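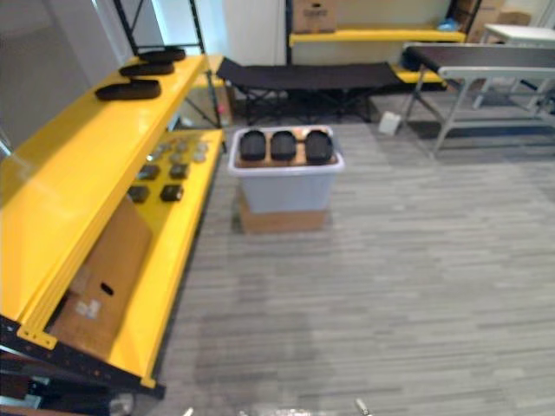
Photo: Iestyn Samuel

Ferkine users' group, minutes of the October meeting

Present: Eluned Sayce (chair), Hongjun Du, Wyn Landeg, Atif Swati, Iestyn Samuel (minutes)
Started 2:15 p.m.

1. Last minutes
Agreed, with one fix: the Gidey quote was for a yearly plan, so Wyn's cost sheet has been changed to match.

2. Metix handling package, trial so far
Hongjun went through the first 11 sessions. The package covers the two-armed robot, the task software and phone support, and we have it for 240 hours in all. He is really pleased with how fast a new task can be set up! The black molded parts were everyone's favorite, and Atif would like the shelf-to-bin job kept as our standard task so later sessions can be compared with it. Eluned asked whether the yellow shelving could stay in one spot from now on. Agreed.

Wyn liked the multi-fingered hand a great deal more than she expected to. She had it down as a showpiece, and now wants it tried on every upright part we have, starting with the black holders on the yellow table. Hongjun said the approach angle can be changed from the menu without calling Metix (he did it twice, and loved it).

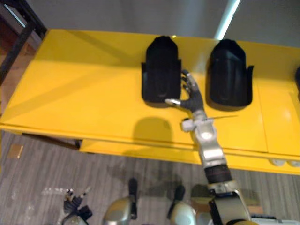
3. Support and training
Metix answered 13 calls from us, most of them from Atif, who says the people on the phone know their stuff and are happy to stay on the line. The written guide is thinner. Pages on wrist setup still refer to the older menu. Iestyn to send them our marked-up copy.
Two more of us would like the operator course. Eluned to ask for places.

4. Gidey offer
Cheaper per month, no phone support. Wyn to get a second price with support added. Left open until then.

5. Wrist camera
Much talk on this one! Atif put wrist views up on the big screen and we ran over by a good while. The close view of the ribbed cover and the metal pins got us onto cleaning, as there are specks of dust in the folds. Atif to ask Metix what can safely be used on it. 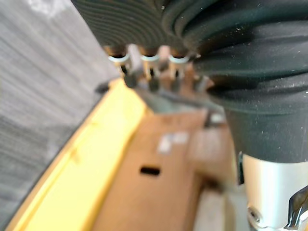 Fleltance, October

Added after the meeting: Metix has offered 97 extra hours on the same terms. Eluned, Hongjun and Wyn have said yes by email, Atif said yes in capitals. Iestyn to confirm with Metix and put the new hours on the sign-up sheet.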